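Tuesday, late. Writing this before I lose the thread.

I want to argue for something unfashionable — the success flag is the worst thing in our tooling and we should stop building on it. Not remove it. Just stop treating it as the answer.

Background for anyone outside the group. We collect demonstrations, we label them, the labels go into Prellell, Prellell decides what the policy trains on. One bit per episode. Worked or didn't. Everything downstream hangs off that bit — the sampler, the dashboards, the weekly chart people squint at. When the chart goes up we're pleased.

Trouble is what the bit hides. Take the shelf task. Someone gets a wire or plastic shelf into a small fridge and on to its rails. Done, tick. But there are good ways to do it and horrible ways, and the bit can't tell them apart. I went through 60 ticked episodes by hand last week. In 9 of them the shelf was jammed one rail too high on one side and then shoved level. Ticked. The policy learned the shove. Of course it did, we told it the shove was fine.

Reginald Achterberg, who wrote most of the first Prellell, says I'm being unfair and that the bit was only ever meant as a filter. Fair enough. But a filter that everybody sorts by is a score, whatever the readme says. And readmes go stale. Ours still talks about Luik as "coming soon" and Luik has been running since before I joined.

What I'd do instead is cheap. Mark the moments. Grasp settled, first contact with the thing you're inserting into, last regrasp, release. Four timestamps. Then you can ask the data actual questions, like how long between first contact and release, or how many regrasps in between. A shove looks completely different from a clean insert on that plot. You don't need a clever model to see it, I did it in a spreadsheet with the lunch queue waiting on me.

The objection I get is labelling cost. 1000 episodes, four marks each, somebody has to sit there. Yes. I timed myself and its dull but not slow, and the tool could guess most of them. Gripper width going flat is a grasp. Width jumping is a release. Luik already has the width trace, it just throws it away after the smoothing step, which drives me up the wall. Keep the trace! Disk is not our problem.

First contact is harder, I'll admit that. Wrist view only, no force sensing on the hand-held tool, so you're going off pictures. And this is where people on the perception side get carried away. They want to segment everything, fit a pose to everything, get a full six degrees of freedom for a shelf that's mostly holes. Look at what you're really asking for. 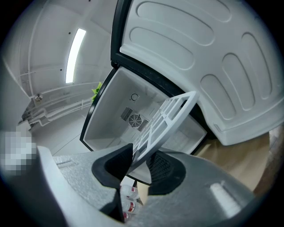

A slotted white thing in front of a white box. Gaps you can see the back wall through. Wide lens, so straight edges come out wherever they like. Depth goes to mush on that sort of grid, half the readings land on whatever is behind it, and the pose fitter then reports a lovely confident answer that's flipped end to end. We burnt most of July on that. I'd rather have a person click once and say "touching now" than have another month of it.

And the planner people, sorry, same complaint. Diddale wants a collision mesh of the fridge before it'll do anything. Every fridge. But contact isn't a failure in this task, contact is how you find the rail. Planning round it as if touching the side were a crash gives you those hovering, dithering approaches where the arm spends 300 steps being polite and then drops the shelf. A person doesn't avoid the wall. A person slides along it.

So: timestamps, keep the raw traces, let contact be allowed. None of this needs new kit. Zorell could take the extra columns tomorrow, I checked the schema, there's a free-form field nobody's claimed. Two days' work maybe. Three with the arguing.

I know why it won't happen quickly. The bit is easy to report upwards. One number, one line, line goes up. Try putting "median contact-to-release fell but regrasps went up" on a slide and watch the room. That's a real cost and I'm not pretending otherwise, I've had to give that talk.

But we're teaching machines from recordings of people, and what we choose to write down about the recordings is most of what gets taught. At the moment we write down one word. I'd start with the shelf task, redo the 60 I already looked at, retrain without the 9 and see if the shoving goes away. If it doesn't I'll shut up about it, for a bit anyway.

Comments in the usual place. Please read teh schema first.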